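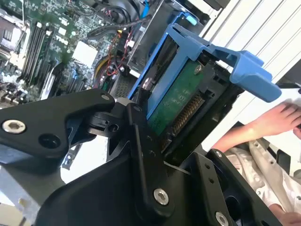

Rasha Masri

Lokico Toy Notes: README

Hello, and thank you for stopping by! This is a collection of short notes that families in Erkville wrote after playing with toys from our lending shelf (bath squirters, wind-up animals, stacking cups, those little push-button puppets that collapse when you press the base). I started typing them up in August and had far too much fun to stop.

What you get is one file, notes.csv, with 1,682 notes on 458 toys. Each row has the toy's name, the child's age in years, how long the toy was borrowed, and whatever the grown-up felt like telling us, spelling and all. The age column is blank for 700 rows, mostly from the old paper cards, which didn't ask.

Please keep in mind that people borrow toys they already expect to like, so the notes lean cheerful. Bath toys are also over-represented, and I'm afraid that's my doing, I kept buying them. I wouldn't use any of this to decide whether a toy is safe for a baby.

Family names are gone, and so are the names of brothers, sisters and pets (I do miss the pets). If you spot one I left in, write to me and I'll take it out.

Raed Kassab did the sorting script, sort_notes.py, and it runs fine on an ordinary laptop. Use the notes however you like, just mention Lokico.

Last changed Oct 2, 2019

Related
Flurneden puzzle swap list
Awad wooden train parts chart
Lokico shelf labels, large print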